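Tirnstead furniture library to open second collection point in March

A scheme that lends household furniture to people moving into unfurnished homes in Tirnstead is to open a second collection point in March, after a year in which its waiting list grew faster than its stock.

The Tirnstead Furniture Library, which has run from a former carpet showroom on Pisharody Road since it was set up, will take over a ground-floor unit at the Gistora trading estate on the eastern side of the town. The new unit has a loading door at street level and space for larger items such as sofas, wardrobes and dining tables, which the present building has struggled to hold.

Members pay £2 a week for each item they borrow and can keep it for as long as 32 weeks. At the end of that time they can return it, swap it for something else or buy it outright, with the weekly payments already made taken off the price. Households on certain benefits pay nothing for the first item.

The library said it had 80 households on its waiting list at the end of January, most of them asking for seating or beds. Beds are lent as frames only, and mattresses have to be bought new. A separate arrangement with a local supplier allows members to buy a mattress at a lower price, and that will carry on unchanged at both sites. 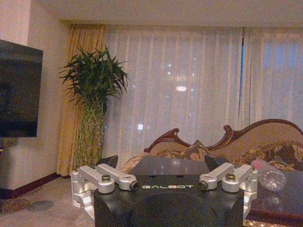

Under the plans, Pisharody Road will keep smaller goods, including lamps, bedside cabinets, bookcases and kitchen chairs. Anything that needs two people to lift will move to Gistora over a fortnight, during which both sites will close to borrowers. Returns will still be accepted by appointment.

The town council has agreed a grant to cover the first year's rent on the unit. Running costs, including the van, insurance and heating, will have to come from membership fees and sales. The library said it expected the second site to pay its way by the following spring if the number of items out on loan rose by 25 per cent.

Gekine, the property firm that manages the trading estate, has agreed to a lease with a break clause after 12 months. It has also given permission for a covered bay outside the loading door, so that furniture can be moved in and out in wet weather. Planning consent is not needed for the bay because of its size.

Demand has changed since the library began. Early borrowers were mostly students and people on short work contracts, who wanted a desk and a chair for a term or two. The larger share now comes from families moving out of temporary accommodation, who often arrive at a new tenancy with clothes, bedding and a few kitchen things but little else. Many rented homes in the town are let without so much as a curtain rail, and carpets are sometimes taken up between tenants.

Housing support workers in the town can refer people directly, and referred households go to the front of the list. The library said this would continue, but that it wanted to bring down the wait for everyone else. At present a household asking for a sofa can expect to wait until one of the right size is returned or donated, and there is no way of saying in advance how long that will be.

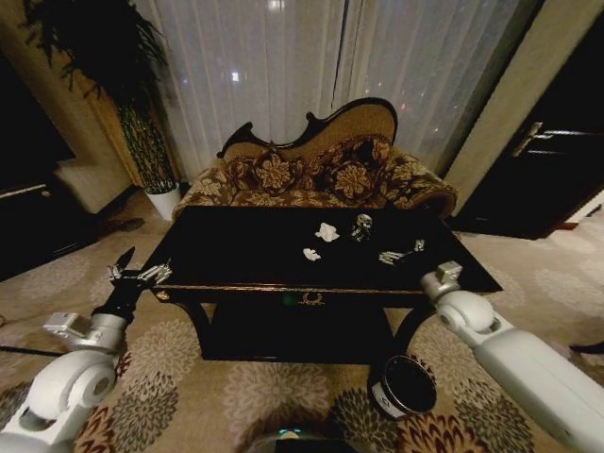

Low tables and sideboards are in better supply. People replacing their living room furniture tend to give away the tables first, the library said, and hold on to the sofa until the new one has been delivered. Donors who are waiting for a delivery can now book a collection for the same day, provided they give a week's notice.

Sofas and armchairs must still have their fire safety labels attached before they can be accepted. The library turns away a good number each month where the label has been cut off, and it asked donors to check under the seat cushions and along the base before ringing. Flat-pack wardrobes that have already been taken apart and rebuilt once are no longer accepted either, as the fixings rarely hold a second time. Solid pieces with scratches, rings or a missing handle are welcome and will be repaired where possible.

A small repair bench will be set up at the back of the Gistora unit. It will be used for regluing chair joints, replacing drawer runners and recovering drop-in seats. Evening sessions where members can learn to do the same jobs on their own furniture are planned for the summer, although no dates have been set and places are likely to be limited by the size of the room.

Residents living near the estate had asked about extra traffic when the plans were first discussed. The library said its van would make no more than two trips a day between the sites and that there would be no deliveries before 9am. Parking for borrowers will be on the estate itself — four bays have been set aside — and the footpath from the bus stop is to be relit by the council before the unit opens.

Some questions are still to be settled. The library has yet to decide whether delivery charges should be the same from both sites, as homes on the west side of the town are a good deal further from Gistora. A flat charge has been suggested, with free delivery for referred households. Members have been sent a short survey on this and on opening hours, and paper copies are available at the desk on Pisharody Road.

The online catalogue will be changed to show which site each item is kept at. Until that has been done, borrowers are being advised to ring before setting out. Items already on loan can be returned to either site once Gistora is open, whichever one they came from.

Opening hours at the new unit will be 10am to 4pm on weekdays to begin with, and one late evening a week may be added if enough members ask for it. Pisharody Road will keep its present hours. Anyone wishing to donate furniture before the closure is asked to get in touch by the end of the month, as the present storeroom is close to full and larger items may have to wait until the move is finished.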